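Print this page | E-mail this page

Choosing a typeface for the Ollell album: what I did and how it went

So my project this semester was lettering for an album cover. Ollell is a folk duo (guitar and fiddle, mostly slow songs) and they were putting out a record called Cruickshank, named after the street where they used to rehearse. They needed a front cover, a back cover and a spine, and I said yes before I had any idea how hard a spine is.

I began by looking at other covers. I went through 162 of them from the campus radio library and sorted them by what kind of lettering they used: serif, sans serif, script, or drawn by hand. I expected folk records to be nearly all handwriting. They weren't! Serifs won easily, and a lot of them were old book faces with the letters spaced way out. That changed my plan, because my first sketches were all brush script and they suddenly looked like a coffee menu.

The word Ollell is a real pain to set, by the way. It's one round letter, one e and then a picket fence. In most sans serifs the four l's turn into plain sticks and you can't tell if you're reading letters or a bar code. I needed a face where the l has a proper foot and a little flag on top, so the eye has something to grab.
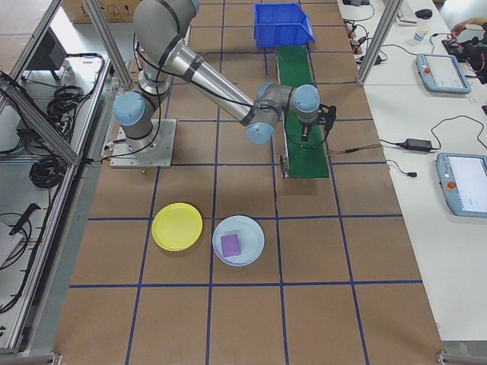

Department of Art, Design and Engineering

I narrowed it down to 3 typefaces and set the name in each one at 12 point, then again at full cover size. Andesow was the prettiest on screen, with lovely thin strokes, but when I printed it small the thin parts nearly vanished. My second choice was a slab serif that held up great and looked like a wanted poster. Kunow was the one I kept coming back to. It's a sturdy serif with a slightly tilted e, and the feet on the l's almost touch, so the name reads as one shape.

Next came spacing. I spent two whole evenings on the gap between the O and the first l (I'm not kidding). The default spacing left a hole there, so I pulled them together by hand and then opened up the rest of the word a bit. For the album title I used the same face in small caps, less than half the size, lined up on the left with the band name.

The spine nearly beat me. It's so narrow that the small caps filled in when I printed them, so I switched to regular capitals and dropped the catalog number to the back. The duo liked it. They did ask for a warmer cream behind the letters, and I changed the ink from black to a dark brown to go with it.

If I did this over I'd print much sooner. I lost most of March to staring at a screen, zoomed in so far that I was fixing stuff you can't see on paper. I'd also check the license on day one, since Kunow's free version is for personal use and I had to go back and get the paid one for the release.

Filed under: Student Projects, Typography, Music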